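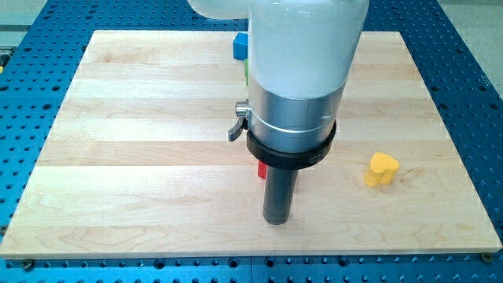

Acheter un premier bras, ça se prépare longtemps avant le devis

Chez Munora, petit atelier de jouets installé à Nendby, on a d'abord parlé d'argent autour d'un café, et le café a duré ! Le bras lui-même ne pesait que 53 % du budget – le reste filait dans la table, les outils de préhension, la formation et ces fameuses heures de réglage que l'on oublie toujours de compter. Planholm proposait une livraison en 10 semaines, Siddiqui en demandait deux de plus, mais avec la mise en service comprise. L'atelier a choisi Siddiqui, et la commande part en août.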